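Nov 9, 2025

Three months with the Dalar arm and wrist camera kit

I bought the Dalar upper-body kit in August and have used it most days since then. A few people asked me to write it up, so these are my notes. I paid for it myself. I have no arrangement with Dalar or with Preris, the shop that shipped it.

The kit comes in 2 boxes. One has the arms and hands, already put together. The other has the base plate, the power supply, the cables and a wrist camera that clips on near the hand. I had it bolted down and moving in an afternoon. The printed guide covers the mechanical side well and stops there. For software you are sent to a web page, and the page was out of date when I got to it. The older installer failed on my machine and the newer one worked the first time.

The arms move well. They are slower than the Hsueh pair I used at my last job, but smoother at the end of a reach, and I care more about that. Most of what I do is picking things up and setting them down again on a table, and jerky stops ruin that kind of work. After 40 hours or so of run time I had to tighten one joint. It took a hex key and a few minutes.

The wrist camera is the part I was most curious about. The view is very close, and your own hardware takes up a good share of it. Plan for that before you decide where things go on the table. I moved my work area twice before I was happy with it. 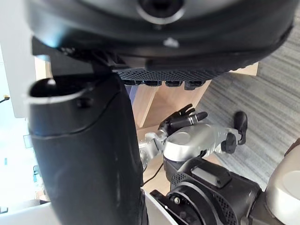

View from the wrist camera, with the silver arm and black hand in the middle.

The fingers close evenly on boxes and cups. Thin flat things are harder. A playing card on a bare table is close to hopeless, and a card on a cloth is fine. There is a rubber fingertip set you can buy separately, made by Ruretti, and I think it should have been in the box.

Cables are my main complaint. The ones supplied are a little too long for a table setup and too short if you want the computer on the far side of the room. I ended up buying my own and tying them back. Leave enough slack at the joints or the arm will stop with a fault partway through a turn, and you will spend an evening looking for the cause like I did.

Support has been decent. I wrote in 3 times and got an answer from the same person, Siu-fong Kwok, each time. She knew the product and sent me a corrected settings file for the left hand the next morning. The forum is quiet, so email is the better way to reach them.

On price, I paid a little over $2,000 during the summer sale — the regular price is higher, and I would have thought harder about it. If you already have arms you like, the wrist camera is sold alone and works with other mounts, though I have only tried it on this one.

I'm keeping mine. Next I want to try the new grip software, which is still in beta, and I'll post again once I've run it for a few weeks.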